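3.2 Holding the cloth before the first fold 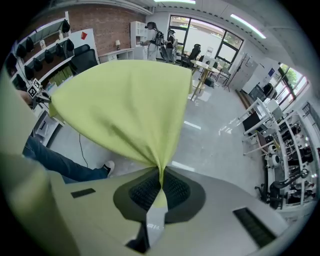

The manner of holding the cloth decides much of the later fold. When a corner is pinched and the fabric is pulled taut, the material near the grip gathers into a narrow twist, and the wide edge stays comparatively flat (Figure 4). Hrubý and Jatoi call this gathered part the neck. In our set of 3357 folds we noted the colour of each cloth, but we did not analyse it further. The neck was smoothed by hand on the table before the next fold was made.

Figure 4. A light yellow-green cloth stretched between two grips, with the neck at the lower end.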